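Rerero basin fault

The Rerero basin fault is the usual name for a recurring failure in Rerero, a two-armed robot built by Vincze for cleaning bathrooms. In the fault, the robot finishes wiping a sink, reports the job complete, and keeps on wiping. It was first logged at the Wamton test site in October and has since been reproduced at Jirkby, where it was at first taken for thoroughness.
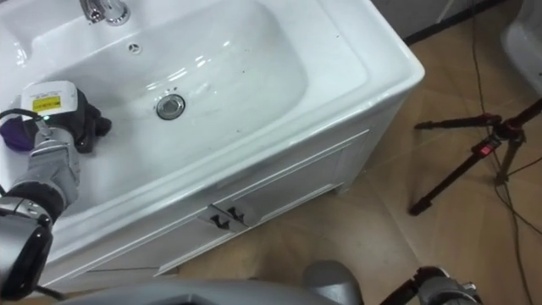
Sinks had been considered the easy part of the program. Toilets had a working group and mirrors had a budget, while the basin was expected to take care of itself. It is a hard object for a machine all the same. Glossy white ceramic throws back overhead light in long streaks, and a streak looks a good deal like a smear of soap. The robot's software treated both as dirt, and dirt, under the rules it had been given, was to be wiped until gone.

Description

The fault has 3 stages. In the first, the robot wipes the basin normally and marks the task as done. In the second, a final check compares the basin with a stored picture of a clean one, finds a highlight in the wrong place, and quietly reopens the task without withdrawing the report. In the third, the arm goes back to the same patch and presses harder, on the theory that a stain which has survived this long must be stubborn.

The longest recorded episode, at Jirkby, lasted 38 minutes. The log lists the sink as clean for all but 4 of them. It ended when the cloth slid into the drain opening and the wrist joint reached its force limit, at which point the robot stopped and asked for a new cloth.

Cause

Vincze's first report blamed the lighting. The second blamed the sink. A third, shorter than the others, found that the pressure setting went up by one step each time a task was reopened and was never set back. The setting had been added for dried toothpaste, against which it is said to work well.

The same report noted that the emergency stop behaved as designed throughout. At Wamton it had been mounted on the far side of the robot from the door, so reaching it meant leaning past the moving arm. This was listed under "minor observations."

Safety

There were no injuries. Damage came to 2 drain stoppers and a faucet lever, the latter bent when the arm took a shortcut on its way back to the basin. The concern raised afterward was less about plumbing than about the false report, as a person told that a job is over may reasonably put a hand in the sink.

Fixes

Later versions of the software clear the pressure setting at the start of each task and hold the arm still once a job is marked done. The final check now looks at the basin from two head positions - a reflection moves between them and a stain stays put. The stop button at Wamton was moved next to the door.

The fault has not been seen in sinks since these changes. A similar one has been reported on bathtubs and remains open.

See also

Force limiting
False completion
Rerero mirror incident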